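Escapada de septiembre: Leltside, la ría que casi todos se saltan

Quien viaja hacia la costa suele pasar de largo camino de Zukbridge, y es una pena, porque Leltside tiene todo lo que pido a un fin de semana largo: un puerto pequeño que todavía madruga, un barrio alto lleno de escaleras y un paseo junto a la ría en el que dan ganas de quedarse hasta que encienden las farolas. Volví hace poco con la mochila pequeña y ningún plan, ¡y ya estoy mirando fechas para repetir!

Lo mejor es llegar en tren. La estación queda a 300 metros del mercado, y desde allí se sube al barrio alto por la calle Grasell, que son 200 escalones bien contados por el ayuntamiento (hay una placa arriba que lo celebra). Se sube despacio, parando en los rellanos, y al final aparece la ría entera, con los barcos fondeados y las marismas al otro lado.

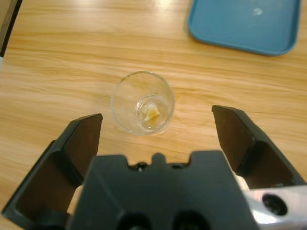

Abajo, en el muelle viejo, está el café Ķēniņš, abierto desde las seis de la mañana para los pescadores y lleno a media tarde de gente que juega a las cartas. Pedid la tarta de centeno y manzana, que sale del horno a las once y vuela. Lo lleva Sigrun Hellström, que llegó para un verano y se quedó, y que dibuja en una servilleta la ruta de las marismas a quien se la pida. La mía la guardo doblada dentro de la guía.

Esa ruta, por cierto, es facilísima: dos horas de pasarela llana, con observatorios de aves y bancos de sobra. En septiembre pasan las espátulas camino del sur y el pueblo, de apenas 3.000 vecinos, saca mesas a la calle para la fiesta de la marea, con sopa de pescado y una banda que toca bastante mejor de lo que ella misma cree.

Para dormir, las pensiones del barrio alto tienen las mejores vistas, aunque con maleta grande conviene quedarse cerca del mercado. El último tren de vuelta a Zukbridge sale a las 21:40.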